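I went to see The Ferryman's Daughter twice last week, which my sister thinks is a cry for help. The first time was Thursday night at the old Hernum, the one-screen place in Nerkstead with the seats that tip you forward, and the second was a matinee with maybe six other people and one very committed popcorn eater. I cried at both. I'm not even sure it's a great movie!

So the setup, in case you missed it. A woman named Inge comes home to Villby, an island town where the ferry is about to be shut down for good, and her father (who has run the thing forever) stops speaking to anybody the day he gets the letter. He keeps making the crossing. No passengers, no cargo, just back and forth, and she rides along with him because what else is she going to do. That's pretty much the first hour. If you need a car chase, I'm sorry, there is one tractor and it's parked.

Dagný Mogensen plays Inge and she is wonderful. She has this way of starting to say something and then fixing her scarf. I kept waiting for the big speech, the one where she tells him what it was like growing up with a father who was always on the water, and the movie walks right up to it about three times and then lets her make coffee. The first time I saw it I was a little annoyed. The second time I thought the coffee was the best part.

Now, the middle. There's a subplot with a developer from the mainland who wants the ferry landing for a hotel, and every time he showed up I could feel the air go out of the room. He has the shiny shoes, he has the phone that rings at bad moments, he steps in the mud. We've all met this guy in 400 other movies. I think somebody got nervous that there wasn't enough story and called him in. Cut him completely and you'd lose 20 minutes and, as far as I can tell, not one thing anyone would miss.

But then comes the fog crossing. I don't want to spoil it, so I'll just say that it's 17 minutes long (yes, I timed it the second time around, I'm that person now), it has almost no dialogue, and for most of it you can't see the water at all. You hear the engine, you hear the bell, and you hear the father humming a tune that Inge was whistling way back at the start. I grabbed my own arm. The sound people deserve every prize going, and whoever decided to leave the music out of that stretch should get a parade.

The music elsewhere is a mixed bag, by the way. Bundgaard does the score, and I love the scratchy fiddle stuff over the opening, but there's a piano that comes in whenever we're supposed to be sad -- and I was already sad, thank you, I didn't need a piano tapping me on the shoulder.

One more complaint and then I'll stop. The flashbacks are supposed to show Inge at 19, and they put the same actress in a braid and a big sweater and hoped for the best. In the dim kitchen it sort of works. In daylight, on the dock, it really doesn't, and the poor boy playing her boyfriend looks like her nephew.

As for the ending, my sister and I have been arguing about it over text for days. She's convinced the father knows all along that the last trip is the last trip. I think he has no idea until he looks back at the landing, and that's why the shot holds on his face for so long. We're both getting pretty heated for two people discussing a boat.

It's at the Hernum through the end of the month. Go to the matinee, sit in the back row where the seats are a bit better, and let me know who's right about the ending.
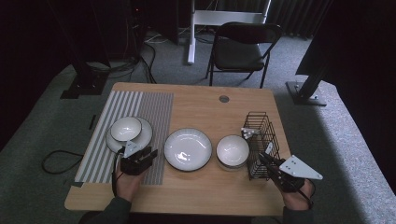

Arif Wuisan: Your sister is right, sorry! He leaves his cap on the hook before they cast off, and he's worn it in every single crossing up to then. I agree with you on the hotel guy, though. My wife fell asleep during his second meeting and woke up for the fog, and she says she saw the perfect version of the movie.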